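Home | Log | Parts Bin | Killis | Contact
Print this page | E-mail this page

7th November, Skirnport shop, vanity bench

Killis wrist calibration, again. Ran the reach list over the sink at 49 percent speed, 14 poses, black faucet as the reference point. Glenys Mathias on the stop button, me on the keyboard and the biscuits. 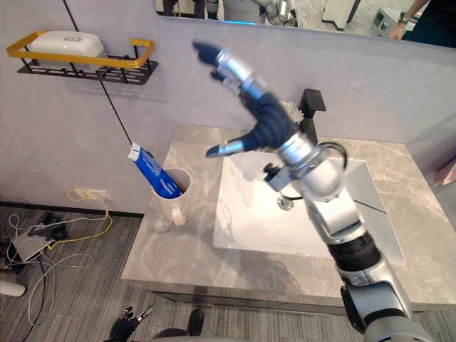
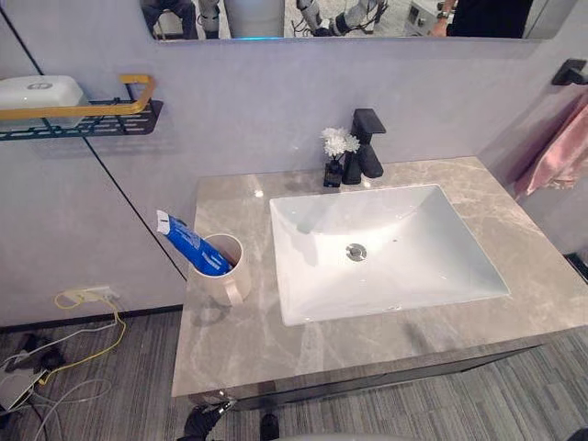
Vanity bench, both views: sink, faucet, toothpaste tube in its usual cup.

Wrist offset came out 5 mm long on the left side, same as in July, when I wrote "fix this" and underlined it. Have now underlined it twice. Glenys thinks the Harries bracket is flexing. I think it's my arithmetic, but her theory costs less of my pride, so we ordered a stiffer bracket.

Pose 2 still drifts toward the flowers. Added a keep-out box. The flowers are fake and would survive, but I paid for them.

Drandik driver dropped the connection once, mid-list. Restarted, fine. Log saved as usual in the folder with the stupid name.

To do:
- shim the bracket until the new one comes
- rerun pose 2 with the keep-out on
- tie up the cables on the carpet (Glenys, underlined by Glenys)
- tube pick, slow, once the offset is under control

Shares: 2 | Comments: 5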